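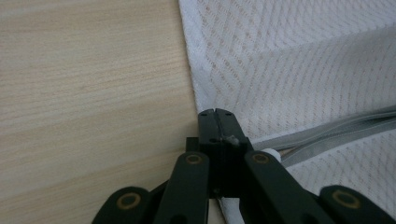
tornado_socks asks whether you tried the cold water soak before anything else, becuase once it goes through a hot dryer you're mostly stuck with it.

Yellow storage lines on white tablecloth, party is Wednesday

Posted by gallcombe_gal

OK so. White tablecloth, textured weave, cotton I think (no tag left). Was folded in the hall closet in a Notach bag, the zip kind, for a couple years. Took it out last night and there are yellowish lines along every fold. Not food, I washed it before it went in. Or I thought I did.

Yes to the soak, tornado_socks, did it overnight in plain cold water. Lines got lighter, still there. Has not been in the dryer.

What I have in the house: regular detergent, white vinegar, baking soda, a tub of Clestent oxygen powder from the last tenant, half full, looks clumpy. No chlorine bleach, and I'd like to skip it unless someone says it's the only way.

Need it on the table Wednesday by 6 pm. 7 people coming. Can buy a new one but this one fits the table and the new ones I've looked at don't.

Also how do I store it after so this doesn't happen again?

tornado_socks

Good, no dryer. Keep it that way till the lines are gone.

Use the oxygen powder. Clumpy is usually ok if it still fizzes when you drop a spoonful in hot water. No fizz, toss it and buy fresh. Any brand.

Bathtub or a big bucket, as warm as the cloth can take. For plain cotton I go pretty hot. Disolve the powder first, all the way, THEN the cloth goes in. Push it under. Put a dinner plate on top if it floats. Leave it 7 hours, or overnight if that's easier. Water going tea colored is normal and kind of satisfying.

Rinse, look at it wet in daylight. If you still see lines do it again with new water. I've had old pillowcases take 2 rounds. Then normal wash, extra rinse, hang it up.

Don't mix vinegar in with the powder. People love doing that and it's a bad idea. And skip the chlorine. If there's any polyester in the weave it can turn yellower, and then you've really got a problem.

What you're seeing is most likely leftover detergent or body oil (hands, folding it) that went brown with age. Doesn't show when you put it away.

Ironing: only after the lines are gone. Heat sets them same as the dryer. Iron from the wrong side on a towel if the texture is raised, otherwise you flatten it.

maple_and_lint

lemon juice and sun. my aunt did it on the lawn. worked on hankies, never tried somthing that big. or just put a runner over the middle line and plates on the rest, who's looking

backporch2090

Agree with the soak. Adding the storage part, that didn't get covered.

Plastic bag is a big piece of it. Zip bags hold in whatever damp was there when you closed them. Use an old cotton pillowcase, washed, no fabric softener. Softener leaves a film and that yellows too.

No starch before storing. Starch when you're about to use it.

Roll it if you can. I use a long cardboard tube from a MacLeish wrapping paper set, covered in a clean sheet first since bare cardboard can stain. If you have to fold, refold on different lines a couple times a year. I do mine when the clocks change or I'd forget.

Keep it off raw wood shelves too. Unfinished wood can leave brown marks on white cloth, especially cedar. Mine had a stripe exactly where it touched the shelf edge, took forever to get out. Line the shelf with acid free tissue or more pillowcase.

And rinse more than you think you need to before it goes away. If the rinse water is still slippery there's soap in it.

gallcombe_gal

Powder fizzed! It's in the tub now with a plate on it. Water's already gross. The closet shelf is bare pine so that's getting lined this weekend. Not doing the lawn thing, we have a dog

tornado_socks

Gross is good. Change the water if it goes cold and you've still got lines.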